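Pryor Reading Forum > Theory and Method > Standpoint and situated knowledge: same claim or two?

marginal_gloss
Working through the Stolus anthology for a Thursday group and stuck on the editors' introduction. They treat standpoint theory and the situated knowledge literature as one position with two vocabularies. I read them as making different claims. Standpoint theory says some social positions yield less distorted accounts than others. Situated knowledge says every account is partial, and stops there. Am I missing an argument that joins them?

kdel_72
The editors' argument is in the footnote on page 473, not in the introduction. They say partiality is the premise and privilege is the conclusion. If all knowledge is positioned, positions can be compared, and some will do better on a given question.

marginal_gloss
I read that note. "Can be compared" is carrying the whole inference. Compared by what measure? If the measure is itself positioned, you have a regress. If it isn't, the premise is false.

Oblique Case
The regress objection is old and weaker than it looks. A measure can be positioned and still be usable by people in other positions. Thermometers were built by somebody for some purpose. The question is whether a standard travels, and you settle that case by case.

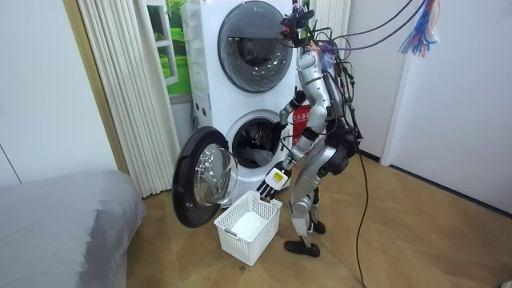 What the footnote does need is a restriction on scope. Privilege with respect to a question is defensible. Privilege across the board isn't, and I don't know a careful standpoint theorist who still holds it. The introduction slides from the first to the second in over 4 places by my reading, usually where the word "oppressed" appears without a domain attached.

tern_and_tern
Disagree with Oblique Case on thermometers. Temperature standards converged because instruments could be checked against each other. There is no equivalent for accounts of domestic labor or wage dependence, where the description changes what people do next. The analogy assumes the thing in dispute.

Oblique Case
It assumes less than that. I only need one standard that travels to break the regress. Whether social accounts have such standards is a separate question, and I said case by case.

kdel_72
Worth noting that the Stolus text is the second edition. The first has a longer version of the note, with 2 extra paragraphs on achieved versus automatic standpoints. A standpoint there is the result of collective work and isn't given by location alone. That was cut, and the cut makes the editors look more naive than they were.

marginal_gloss
That helps. If the standpoint is achieved, the comparison is between methods of inquiry and location drops to a starting condition. Then I'd say the two literatures overlap on location and part on method. Does the Amgate reprint have the long note?

kdel_72
Yes, near page 200. The pagination differs from both Stolus editions, so cite by section.

tern_and_tern
Moving it to method doesn't remove the problem. You still need a reason why collective work from one location beats equally careful work from another. The long note asserts this and refers the reader to the Stonness lectures, which assert it again.

marginal_gloss
I'll read the lectures before the group meets and post the section numbers.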